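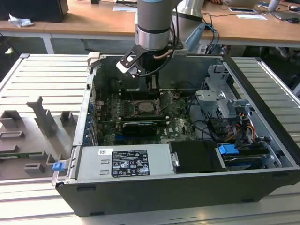
Replacing the office computers: repair or buy new?
Hiltby Parish Members' Forum — Premises and Equipment

Posted by: K_Ebrahimi
27 December 2020

Members are invited to comment on the proposal to replace the eight desktop computers in the reading room. The quotation received from Veter is for 2000 pounds. The present machines are slow to start, and two have been out of use since June. Comments will be passed to the next full meeting.

Kianoush Ebrahimi

Reply from: judite.morais
I would ask that repair be considered first. Clotedo has offered to refurbish all eight for 532 pounds, parts included. Most members use the reading room for letters, forms and the parish archive, and none of these calls for a new machine.
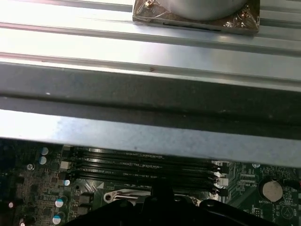 Metal casing, close view.

Reply from: H_Henriques
With respect to Mrs Morais, I cannot agree. A repaired computer remains an old computer. The Clotedo offer gives no guarantee beyond the first few months, whereas Veter's covers every machine in full. We should be paying twice.

Reply from: judite.morais
The guarantee is a fair point and I shall ask for it in writing. I do not accept that we should be paying twice. Even with a further 1000 pounds set aside for later faults, the total would be below the Veter figure.

Reply from: F.Coskun
May I raise the matter of members' files? Several people have saved personal letters on these machines, against the rules of the room. Whichever course is chosen — and I lean towards repair — notice should be given so that they can collect their papers.
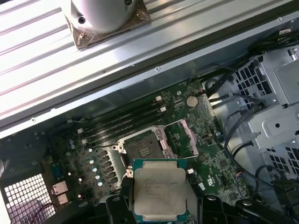 Would the reading room have to close while the work is carried out?
Only in part, as Clotedo would take two machines at a time and leave the others in use.

Reply from: V_Gouveia
I should declare that my brother's firm, Gouveia, supplied the desks, but it has no part in either quotation. My own preference is to repair four and buy four. Mr Henriques will no doubt call this the worst of both.

Reply from: H_Henriques
I do. Two sorts of machine would mean two sets of instructions on the wall.

Reply from: K_Ebrahimi
Mrs Coşkun's request is noted and a notice will go up by the door. The thread remains open for comments.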